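Clearing a Craft Table in 20 Minutes

My sister-in-law swears by dumping everything into one big basket, and I did it her way for years (you should see the basket). These days I leave the cloth on and sort right on top of it, sponges with sponges, pens with pens, all the small stuff where I can see it before it rolls off and goes under the radiator!

Start with the soft things. Foam cubes and sponges can share a shoebox, but let them dry out first if they've been near paint. Markers get their caps pressed down until they click, then they lie flat in a drawer. 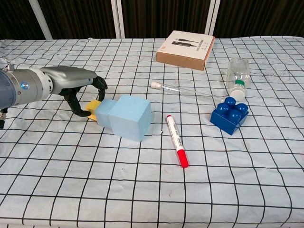 Tubes and bottles

Keep stoppers on their tubes, even the empty ones, and stand the bottles at the back of the shelf. Stray toy bricks go home to the toy bin.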